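Shared tables and drinks: revised notes for the open-plan area

The shared tables along the curved partition came back into use in November after the tops were re-oiled. Trevor Hartley and Shu-fen Tai have since gone over the surfaces and put together the notes below. They replace the sheet that was pinned up by the kitchen door, which still referred to the old laminate tops and can be thrown away.

Condition of the tops

The tables are finished with Rilon hard oil in two coats. The finish resists splashes but has little tolerance for standing liquid, and less for heat. Trevor logged 44 marks before the work started. Most were rings left by cups, and nearly all were within reach of a chair. Seven went too deep to be sanded out and remain visible on close inspection. The work cost 289 pounds in materials, charged to the general furniture line.

The grain is open, so spills should be wiped along it with a dry cloth first and a damp one afterwards. Do not use the blue spray from the cleaning cupboard. It is meant for the white desks and strips oil from timber.

Cups

Single-wall cups pass most of their heat straight through the base. In Shu-fen's test, water poured at 92 degrees into a single-wall cup left a pale bloom on an offcut within the time it takes to drink a coffee. A cork mat under the same cup prevented it. Mats are in the shallow drawer below the kettle. Tea drinkers should keep the tag and string on the outside of the cup, well clear of the table surface - a wet string draws liquid over the rim and down the side, and the resulting ring is darker than a coffee ring.

A white cup with a brown-and-white tag on its front, on one of the tables by the partition: 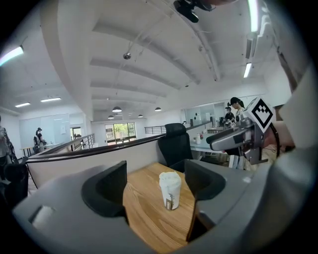

Chairs and the partition

The black office chairs may be used at any of the shared tables. Please leave a hand's width between the chair back and the partition when getting up. The dark top rail is sound, but the white face below it scuffs easily and touch-up paint does not blend well on the curve.

Chairs with a sinking seat should be labelled and left at the end of the row. Lacey Cropper has a box of replacement gas lifts from Chae and can fit one in a few minutes.

Desks

Liquids are permitted on the white desks, provided that bottles have a screw cap and stand behind the keyboard line. Open cups go on the tables. So-ying Tang is collecting requests for desk-edge bottle holders and will order from Trimetell once she has the numbers. Requests should state the desk number and the diameter of the bottle.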